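Last updated: October

Week 6 notes: collecting demonstrations
Naa Nartey. Lab half taught by Anas Tawfik

Picking up from the slide on coverage. Sorry for the pace, we lost time on the reading quiz.

Main point again: the policy only learns what the examples show it. 96 clean demos of the same start pose = a policy that knows one start pose. Vary things on purpose and write down what you varied.

What counts as one episode
- starts with arm at home, gripper open
- ends when the part is released and the arm is clear
- operator pauses over a few secs: keep, but tag "pause"
- dropped part: keep it, tag "fail", do NOT trim the end

People keep deleting failures. Please stop. Taha's group threw out all of theirs and then had nothing to train the success classifier on.

What to vary (lab set, PC disassembly and reassembly)
- case position and rotation on the bench
- where the grip lands on the caddy
- approach height before insertion
- lighting, blinds open / half / closed
- operator. Swap every 14 episodes, hands get lazy

Don't vary two of these at once in the first batch. Later batches, go wild.

Teleop notes
Slow near contact, normal speed in free space. If you creep the whole way the policy creeps too. Small corrections are good data, it needs to see what recovering looks like. Same for a slightly crooked approach that gets straightened out before the drive goes in.

Keep hands out of the fixed camera view once recording starts. Check the view before each batch, a bumped mount ruined most of an afternon last term.

Drive insertion is the hard one. Tilt matters more than position. Line up the bay first, then level the drive, then push. Label the three phases seperately in Tazi, not as one long "insert".
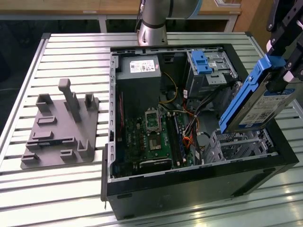 Fig. 3. Hard drive in its blue caddy, held at an angle over the open bay.

Numbers so far: 2237 episodes logged, 1817 kept after review. Most rejects were missing camera streams, so check the recorder light!!

Splits: by session, never by episode. Neighboring episodes look nearly identical and your test score will lie to you.

For next time
- read the Bielecka handout on phase labels, sections 1 and 2
- each group: one page on what your batch varied and what it held fixed
- bring one failed episode to discuss, with tags

Questions on Tazi logins go to Adel Hajji, not me.

Contact: Naa Nartey, Caltisau Robotics Teaching Lab | © Caltisau | Back to top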